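# Fenow 2 on the Bench: A Grasping Simulator for Small Shops

Wuller has sold gripper hardware for years and software only grudgingly. Fenow 2, its simulation package for two-finger grippers, is the first release the company has priced and documented as a product in its own right. A single-seat license costs $700 and includes the renderer, the contact solver, a library of household objects and 14 prepared grasping tasks. We ran it for 30 days on an ordinary office workstation.

Installation took one command and one restart. The license server needs an open outbound port, a detail the manual leaves to an appendix. After that the package runs offline. Tasks are described in plain text files, one per task, listing the arm, the fingers, the objects and their starting poses, and the camera. A change to any of these takes effect on the next reset without a rebuild.

The default camera is mounted at the wrist and looks down between the fingers. Fenow renders this view quickly and with little decoration. Fingers are flat-shaded polygons, the work surface is a plain gray, and object textures are coarse. Users who need photorealistic training images will have to look elsewhere or write their own materials. For checking an approach path or a controller, the plain rendering is adequate and keeps the frame rate up.

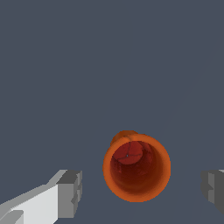
Cups are a reasonable test for a simulator of this kind. A cup can be taken across the outside, by the wall, or by the handle, and each choice loads the contact solver differently. An outside grasp puts a curved surface against two flat pads, and a weak solver lets the cup creep or spin as the arm lifts. A wall grasp puts one finger inside the opening, where the collision shape matters more than the visible one.

Fenow handles the outside grasp well at its default settings. Lifts were stable at low and medium arm speeds. At full speed the cup rotated slightly between the pads, and halving the solver time step removed the rotation at the expected cost in run time. Friction is set per surface pair, and the supplied values are conservative.

The wall grasp exposed the main defect in this release. Objects are imported with a convex collision shape unless told otherwise, and a convex cup has no inside. The finger stops at the rim plane as though the opening had a lid. The remedy is to set the decomposition option in the object file, which splits the body into smaller convex pieces. Of the 14 prepared tasks, 7 already have it set. The others don't, and the log gives no warning.

"We left it off where the task didn't call for it," said Ximeng Cui, who maintains the object library at Wuller. "Import time was the complaint we heard most in the first version. The next update will print a notice when a concave mesh is loaded as a solid."

Control is through a Python interface or a socket. The Python calls are synchronous and well named, with joint, Cartesian and gripper-width commands kept apart. Gripper force is reported per finger. The socket interface exposes fewer commands and is meant for existing controllers; we drove it from a Rieger cell controller with a short adapter script and no lost messages.

The closest alternative is Isow, which costs more and ships with better materials and a larger object library. Its contact model is comparable on outside grasps and its import tool chooses a decomposition automatically. It also wants a dedicated graphics card. Fenow ran acceptably without one, at a reduced camera resolution.

Documentation is complete for the task format and thin for the solver. Support replied to both of our tickets within a working day. Licenses can be moved between machines, but the old machine must be released first, so a failed disk means a support call.

Shops that already use Wuller grippers get measured finger models and matching force limits at no extra charge. Other grippers can be imported from standard description files, with the pad friction entered by hand.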